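About us

Motik is a small research company in Farkham. We study how two robot arms can learn a task together from a few good demonstrations, and we publish what we find, also when the result is weak.

Our method is called Grevel. The usual way is to train one model for both arms at once, and it needs many hours of recorded work. In Grevel each arm has its own model, and the two models exchange a short signal about force and timing. When one arm feels that the object is moving, the other can wait or follow -- it does not have to guess from the cameras only.

In our last study we compared the two ways on 15 tasks with boxes, bags and folded clothes. Grevel was better in 9 of them, equal in 4, and worse in the rest. The worse ones were tasks where the arms work far from each other, and we are still trying to understand why the signal disturbs them.

The company was started by Jérémie Besnard and Raluca Husar, who met in the Gavrilă laboratory. Today we are 6 people. Everybody writes code and everybody spends time at the table with the arms -- this is a rule we keep also for new colleagues.
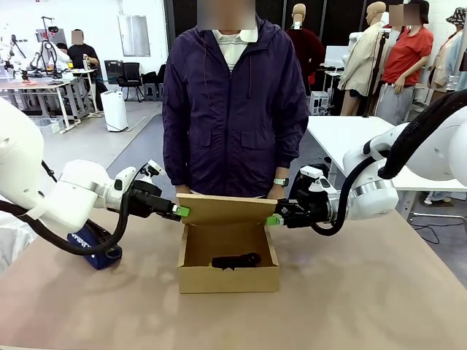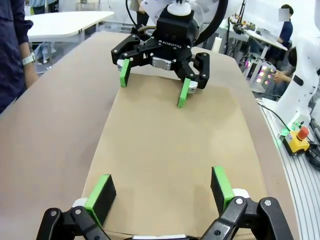
Raluca Husar
Co-founder and Head of Research

If you want to visit us or to try Grevel on your own arms, please write to us. Students are welcome, and we answer every letter.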